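The Slow Business of Feeding Dirt

Last updated: 28 January 2021

My lawn was laid by the previous owners over what I can only assume was a parking lot. For nine years I fed it from a bag. Every April I walked up and down with a spreader, and every July the grass went the color of a manila envelope. I blamed the heat, the dog next door and, in one bad summer, the moon.

Then a neighbor two streets over, whose turf looks like the felt on a pool table, told me she hadn't bought a bag of anything in years. She brewed tea. She said this with the calm of a person who owns a pump.

Compost tea, for those who have been spared it, is finished compost steeped in water, usually with air bubbled through it and a little molasses to keep the bacteria cheerful. You strain it, you put it in a watering can or a sprayer, and you pour it on whatever you feel guilty about. People have been soaking manure in barrels for as long as there have been barrels. What has changed is the price of the barrel.

The basic kit

I started with a Zikier, the smallest brewer in the catalog, which is a bucket with a lid and an aquarium pump in a nicer box. It cost $39. My neighbor pointed out that I already owned a bucket. I pointed out that mine didn't have a valve.

The next one up is the Skustmont, at $190, and the difference seems to be legs. It stands at hip height so you can drain it without kneeling, and after a season of kneeling I began to see the argument. I did not buy it. I put the Zikier on two cinder blocks and considered the matter closed.

Both makers tell you to use water that hasn't been chlorinated, or to let tap water stand overnight with the pump going. If your town uses chloramine, standing won't do much, and you'll want rain or a filter. I have a rain barrel, installed during an earlier enthusiasm, and for the first time it had a job.

The recipe is a matter of faith. The leaflet that came with mine called for two cups of compost to each gallon and a spoonful of molasses, and then devoted most of a page to the temperament of fungi. Online you will meet people who add kelp, fish, oats, rock dust and, in one thread I read to the end, baby cereal. They do not agree with one another. They are all getting marvelous tomatoes.

A day or so of bubbling is the usual advice. Good tea smells like the woods after rain. Bad tea smells like a pond with a grievance, and should go on the compost heap, well away from anything you plan to eat. Even the good stuff I keep off salad greens. Compost can carry things that make people sick, and feeding them sugar for a day in a warm bucket doesn't make them go away.

Then there is the washing up. Brewers grow a brown slime wherever the air stone sits, and if you leave it until morning you will be scraping it off with a putty knife. I rinse mine outside with the hose, then bring the small parts indoors for a proper scrub and dry them on a rag that is no longer allowed near the dishes. The sink gets wiped down afterward. This is a condition of my being permitted to continue.

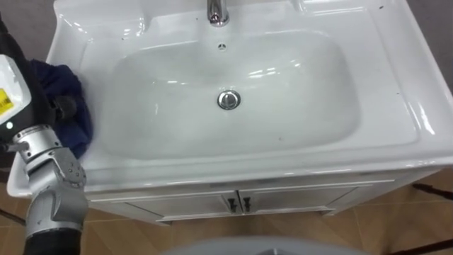

Does it work?

I wish I could tell you. The research on brewed teas is a mixed bag, and the people selling pumps tend to quote from one side of it. Some trials find a benefit, some find none, and a good many find that plain compost, dumped on the ground by a person with a shovel, does just as well. It also doesn't need electricity.

I ran what I was pleased to call a trial. I staked off a strip along the fence and another along the driveway, fed the first with tea all through spring and summer, and gave the second plain water. The fence strip did better. It also gets shade after lunch and isn't parked on, so I would not send the results to a journal.

More convincing was a visit to Admont, a vegetable farm an hour north of me that gave up on granular fertilizer several seasons ago. They spray tea from a tank on the back of a tractor, and I had gone hoping to hear about the tank. What they wanted to show me was the compost. There were long rows of it under covers, turned on a schedule and checked with a thermometer as long as my arm. The tea, I was told, is the last bit. If the pile is poor, you're just making a lot of poor pile.

They buy in some finished compost from Chidiac, a yard near the highway that takes leaves and stable bedding, and I stopped there on the way home. It was dark and crumbly and smelled of nothing much. I filled the trunk, then the back seat, and drove home with the windows down anyway.

I raked it over the whole lawn, fence strip and driveway strip alike, which ended the trial. By fall there were worms under the driveway edge, where I had never seen one. The grass was green in most places – a real green, with some clover in it that I've decided to count.

I still brew a batch now and then for the roses. They don't seem to mind. My neighbor says I should be using fish.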